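Service Breveo – Questions fréquentes

Que couvre la location Breveo ?
Un bras monté sur socle, équipé d'une main articulée Seven, et le logiciel d'apprentissage de Westska. La durée minimale est de 2 semaines. Le transport est facturé à part.

Quels environnements sont pris en charge ?
Les pièces domestiques de plain-pied : cuisine, bureau, salle d'eau. Pour cette dernière, le catalogue comprend des tâches autour du plan vasque – approche d'un mug, saisie d'une brosse à dents ou d'un tube de dentifrice.

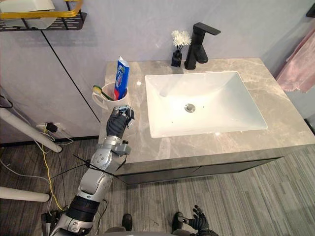
Les objets de plus de 70 mm de diamètre demandent une validation préalable. Le verre fin est exclu du contrat standard.

L'appareil peut-il travailler près de l'eau ?
Non. La main n'est pas étanche. L'arrivée d'eau doit être fermée pendant toute la session et les surfaces essuyées avant la mise sous tension.

Comment installer l'alimentation ?
Prévoir une prise avec terre. Les câbles posés au sol doivent rester hors de la zone de passage ; une multiprise est admise si elle n'alimente aucun autre appareil de puissance.

Peut-on habiller la main ?
Oui, avec une housse textile souple qui laisse les extrémités des doigts dégagées. Le gant Šimkus est compatible. Compter presque 9 minutes pour la pose et le recalibrage.

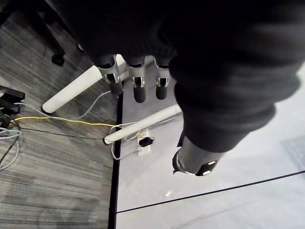 Quels sont les délais d'assistance ?
Réponse sous 4 heures ouvrées. Le dimanche, seuls les arrêts d'urgence sont traités. Joindre le journal d'erreurs à toute demande – sans ce fichier, le ticket reste en attente.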